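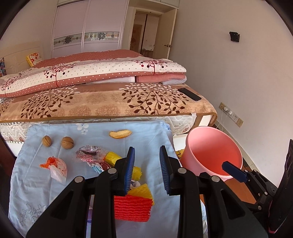
Residency Diary: Sunday, October 5, 2025

The Aranda Writers' House records the close of the first week of the autumn residency. The fiction program is in residence until the end of October, and this entry is made on behalf of the house for members and friends of the press.

The week was given over to drafting. Residents are asked to keep the hours before lunch free of calls and visitors, and the house is pleased to note that the rule was kept on all days except Thursday, when the boiler inspection could not be moved. The daily target remains 1,000 words. Several residents passed it, and one set aside a finished chapter and began it again from a different character's point of view, with the full support of the program.

The second novel in the Wumness series has gone to the copy editor. The manuscript runs more than 200 pages in the house format, and the query sheet came back on Friday with questions about the ferry timetable in the middle section and the spelling of two farm names. Both points will be settled before the proofs are ordered. Kirna Press has confirmed a first printing of 3,000 copies. The cover is still under discussion. The press prefers the harbor drawing, and the house has asked to see it once more with the title set in a smaller type.

Saturday's public reading was held at the Nargate library. The selections were short, and the questions afterward dealt mainly with how a long family story is kept in order from one book to the next. The library has asked for a return visit in the spring, and a reply will be sent this week.

The reading room lamp has been repaired. Residents are reminded that reference books should be signed out in the ledger - including those taken only as far as the garden.

Monday's group session will begin at 2 in the afternoon. Pages for discussion should be left in the hall tray by breakfast.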